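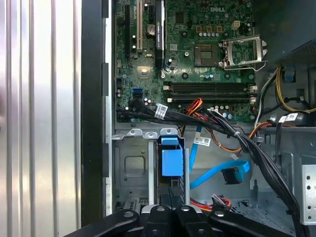 Sun 11 February
Posted by the author
3 min read

The Lemieux trio played the upstairs room at Gerkareck last night and I got there early enough to sit near the piano. I'd only heard them on record before. They opened with two slow pieces I didn't recognise, then went straight into the long one from the Firneo album, which ran to nearly twice the length it does on the disc.

The drummer used brushes for most of the first set. I could have done with a bit more bass, but that room has always swallowed the low end, and it was the same when I saw the big band there. From the back it's apparently fine.

After the break they did 6 tunes, mostly new. One was a waltz with a very plain melody, played once by the piano alone and then again with everyone in. I liked that best. The fast closer was a bit of a scramble and the ending didn't quite land together - they laughed about it and did a short ballad as an encore.

I bought the new record on the way out. It's on Weteck, a pressing of 1000, and the sleeve notes are very short. I've played side one this morning. The piano is recorded quite close, and you can hear the pedals in the quiet parts.

They're back in March, at the church hall this time, with a saxophonist added. Tickets are the same price as last night. I'll probably go, if the trains are running. The last one home was a replacement bus and I wasn't in until gone one.

Next week I want to write up the box of old big band records I brought back from the market, most of which still need cleaning.

This site uses cookies to remember your settings. By carrying on reading you agree to this.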